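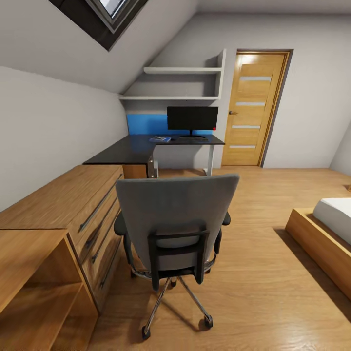 Ticket 397 — Wi-Fi drops upstairs every evening
Opened by: Wayne Pickering
Product: Wolik mesh kit, main unit plus one satellite
Status: Closed

Hi folks, me again (sorry!). The downstairs unit is fine, always has been. My trouble is the satellite up in the attic room, where I work most evenings. Sometime after dinner it goes from a steady white light to blinking amber, the laptop hangs on to the network name but nothing loads, and then a few minutes later it all comes back like nothing happened. It does this maybe three times a night.

Stuff I did before writing in: restarted both units, restarted the modem, forgot the network on the laptop and joined again. I also swapped the power adapter for the one from downstairs, just in case. No change with any of it.

Reply from Mahmoudi Support
Hi Wayne, thanks for the details. Could you open the app while the light is amber and tell us the backhaul speed and the channel? Please also let us know where the satellite sits and which firmware it's running.

Wayne
OK, caught it in the act tonight. Backhaul said 4 Mbps, channel 130. When it's behaving I get 47 or better, so that's a heck of a drop. The satellite is on the floor by the outlet, because the cord is short and that's as far as it goes. Firmware page says "up to date" and won't give me a number, which I find kind of annoying — is there another place to look?

Reply from Mahmoudi Support
You can find the version under Settings, Device, then press and hold the satellite's name. Meanwhile, please try raising the unit to about desk height and keep it away from anything metal. Leave the channel alone for now so we only change one thing at a time.

Wayne
Press and hold, who would have guessed. The satellite is a version behind the main unit! So "up to date" was a fib. I got an extension cord and moved it up onto a stool first, like you asked. Backhaul looked nicer all afternoon and then bam, amber light, right in the middle of a call with my sister. She thought I'd hung up on her.

I haven't touched the firmware yet. The update button is grayed out for the satellite only.

Reply from Mahmoudi Support
That button stays gray if the satellite is linked by radio and the signal has been unstable. Please carry it downstairs, connect it to the main unit with a network cable, wait for the white light and try again.

Wayne
Did it at the kitchen table. First try stalled and I nearly threw in the towel, but the second one went through and both units show the same version now. Carried it back up, put it on the stool, plugged it in. White light in under a minute, way quicker than before.

Wayne
Update after four evenings: no amber, no drops, and I've been on it a lot. Speed still sags a little when the neighbors get home but I can live with that. You can close this one. Could somebody please fix that "up to date" message, though?

Reply from Mahmoudi Support
Glad to hear it, Wayne. We've passed the status message problem on to the app team as a separate report. Closing this ticket, and you can reopen it by replying here.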